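I've had the Werkham desk since August and I still like it -- wide, smooth, a warm pinkish wood color. 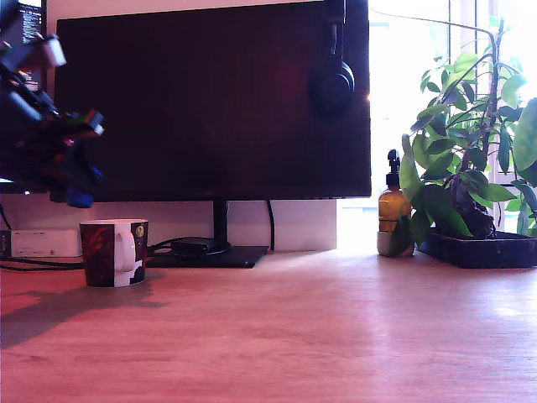

My headphones live on the monitor, so I skipped the $16 hook. Albertina Barreto bought one and loves it! 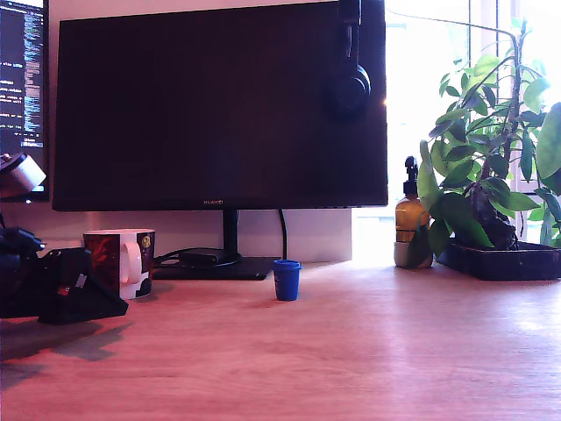 Cables are my one gripe. There's no tray, and mine just trail along the back.

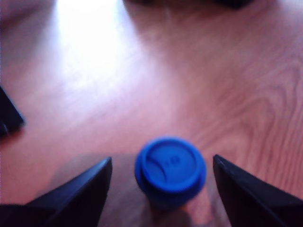

The finish does show glare near the window, but I love the wavy grain.

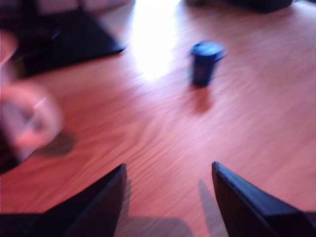 Would I buy it again? Yep -- though I'd order a cable tray the same day.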